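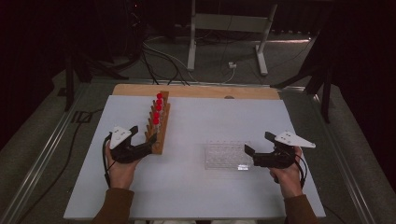

Que si de verdad se aprende algo sin tener el brazo delante, me preguntaba Trummer en los comentarios de la entrada anterior, y que a él le sonaba a vídeo bonito y poco más. Pues mira, Trummer, llevo ya unas semanas con el kit de pinzas de mano de Grarkine y creo que puedo contestarte con algo de fundamento (y con los antebrazos cargados, eso también).

Para quien llegue nuevo: el kit trae 2 pinzas, los cables, las aletas con los puntitos para el seguimiento y una licencia de Wustard, el programa que convierte lo grabado en trayectorias. Tú haces la tarea con las pinzas en las manos y luego entrenas la política con esas demostraciones. El método no es nuevo, lo que yo quería saber es qué tal aguanta con piezas pequeñas, que es donde a mí se me cae casi todo.

La tarea que elegí es pasar tubos de tapón rojo de una gradilla de madera a otra de plástico transparente. Parece una tontería y no lo es ni de lejos. Los agujeros son pequeños, el plástico brilla, y si entras con el tubo un pelín torcido se queda enganchado en el borde y ya la has liado. Con la teleoperación que usaba antes me desesperaba; con las pinzas en la mano notas cuándo el tubo toca y corriges casi sin pensar. ¡Qué diferencia, de verdad!

Grabé 400 demostraciones. El manual de Wustard recomienda 2000 para inserciones finas, pero mi paciencia tiene un límite y quería ver hasta dónde se llegaba con menos. El resultado, probado después en el brazo doble: coger el tubo le sale casi siempre, meterlo en el agujero ya es otro cantar. Falla sobre todo en las filas del fondo, y sospecho que es culpa mía, porque al grabar empezaba siempre por las de delante y a las otras llegaba con prisa. Cuando añadí una tanda dedicada solo al fondo mejoró bastante, aunque sigue habiendo algún tubo que se queda a medias, apoyado de lado como si tal cosa.

Cosas que me gustan mucho: el peso está bien repartido, las mordazas cierran suave y el arranque es rapidísimo. Conectas, calibras y a grabar. También me gusta que Wustard te deje descartar una toma nada más terminarla -- con el programa de antes tenía que apuntarme el número y borrarla luego a mano, y siempre borraba la que no era.

Lo que menos: los cables. Son finos y no pesan, pero el de la izquierda tira un poco cuando cruzas la mano hacia el centro y acabas moviéndote raro para esquivarlo, y esos movimientos raros se quedan en los datos. He visto al brazo hacer exactamente mi gesto de esquivar un cable que él no tiene. También hay que vigilar el giro de muñeca: si tapas una aleta con la otra, el seguimiento pega un salto y la toma no vale. Con la mesa despejada y luz pareja me pasa mucho menos.

¿Y comparado con el de Tedau? El Tedau es más cómodo para tareas grandes, doblar toallas, mover cajas, esas cosas, pero las mordazas son anchas y con tubos no me apaño. Para piezas finas me quedo con este sin dudarlo.

Le pongo un 9. Le quito el punto que falta por los cables, y si sacan una versión inalámbrica me la compro el mismo día. La próxima prueba será con los tubos sin tapón, a ver si la política se apoyaba demasiado en el rojo para encontrarlos. Trummer, si quieres las tomas para entrenar por tu cuenta, dímelo y te las paso.

3/7/21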